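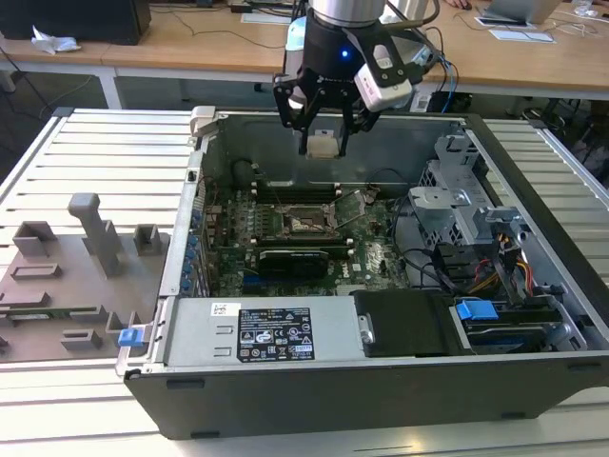 Call for Players: The Pringate Recording Orchestra Is Looking for Strings, Winds and a Very Patient Harpist

Hello, and thank you for stopping by our page! We are putting together a group of players for a new recording of the music from Cukton, the eight-part television mystery that many of you will remember (or that your parents will remember, and will hum at you if you ask). The score was written by Ismail Kamel over one long winter, recorded in a hurry, and then mostly buried under dialogue and rain effects. We have wanted to give it a proper album for years, and this November we finally get to do it.

We need 75 players in all. A good number of chairs are already filled by our regulars, but there is plenty of room, and we would love to hear from people who have never played with us before.

About the music

If you only know the main title, you may be surprised by the rest. Ismail wrote the first two episodes almost entirely for low strings and alto flute, very quiet and close, and then the orchestra grows as the story moves from the village out to the coast. By the last episode there are six horns and a great deal of bowed percussion. The album will run to 90 minutes of music, including the ferry sequence in full (it was trimmed to less than half on television) and three cues that were never used on screen at all. My own favorite is one of those three, a slow waltz for the scene in the closed-up hotel, and I have been unbearable about it ever since the parts came back from the copyist.

Our conductor is Taha Benmoussa, who led our last two albums and who is kind, funny and quite strict about page turns. Ismail will be there for most of the sessions as well. He likes to talk to players during the breaks and he really does listen – the second oboe part in episode five was rewritten last spring after our oboist told him, politely, that she needed somewhere to breathe.

Who we are looking for

Violins, both sections, and as many violas as we can find
Cellos, plus two double basses with a low C extension
Alto flute, doubling on regular flute and piccolo
Bass clarinet
Contrabassoon
Horns three through six
One harpist, for a part that has a lot of pedal changes and then a lot of waiting
Two percussionists who are comfortable with bowed vibraphone and bowed cymbals

You don't need a conservatory degree or a long list of credits. You do need to be a solid sight reader and to be able to play with a click track in one ear for several hours without getting cross. If you've never worked to a click before but you're a steady player otherwise, please apply anyway and tell us so. We hold a short practice evening before the sessions, and most people are fine with it after the first half hour or so.

We ask that players be 18 or over. Students are very welcome.

Dates and times

Sessions take place over 11 days in November, in the large hall at Benjelloun Studios. Nobody plays on all of them. Strings should expect to be called for most days, winds and brass for a little more than half, and the harp and percussion for a handful of days that we will try to keep together. A working day starts at 10 a.m. and finishes by 5 p.m., with an hour for lunch and a proper break in the morning and again in the afternoon. Please be in your chair and tuned by 9:50.

The click practice is in the evening, at 7 p.m., shortly before the first session. It's paid at half the session rate.

The full call sheet will go to everyone who is offered a place. I know how hard it is to plan around a maybe, so I'll send it as early as I possibly can.

Pay and the practical bits

Every player is paid the same session rate, whichever chair they sit in, with a doubling fee for anyone who brings more than one instrument. Section leaders get a little extra for marking up bowings ahead of time. The rate and the contract are in the information pack, which we'll email to you as soon as we receive your application, so you can look it over before you spend an afternoon recording an audition.

Lunch is provided, and so is coffee, which has improved a lot since the last album. Let us know about allergies on the form. There is parking behind the studio for basses, harps and percussion, and everyone else is asked to come by bus or share a car. The stop is right by the gate. If you're coming from out of town, a few of our local players have spare rooms to offer, and I'm glad to put people in touch.

How to apply

We're taking applications through Flovow, where you can fill in the form and upload your recording in one go. Please include:

1. Your name, instrument and any doublings
2. A few lines about your playing, written however you like
3. A recording of the excerpt for your instrument, which you'll find in the download folder on the same page
4. One short piece or passage of your own choice, something slow if you can
5. Any November days that you already know you can't do

A phone recording is perfectly all right. We're listening for tone, tuning and rhythm, and we won't hold a barking dog against you. Please don't edit different takes together, though. One honest take with a small slip in it tells us far more.

The viola excerpt was replaced last week, so if you downloaded it before then, please get the new one (it starts at bar 404 of the ferry sequence and says "revised" in the top corner). If you already recorded the old one, send that. It's fine.

Taha and I listen to everything together, and everybody gets an answer, including those we can't place this time. We keep a list of deputies too, and it does get used. Two of our current first violins began as last-minute calls on a foggy morning and have stayed ever since.

If you're unsure whether you're ready, or you have a question about the parts, access to the hall, borrowing a mute or anything else, write to me through the contact form and mark it "Cukton players." I answer in the evenings, usually after eight, and sometimes at more length than you'll need.

We'd also be grateful if you passed this page along to your teachers, your stand partners and any contrabassoon players you happen to know. Especially the contrabassoon players!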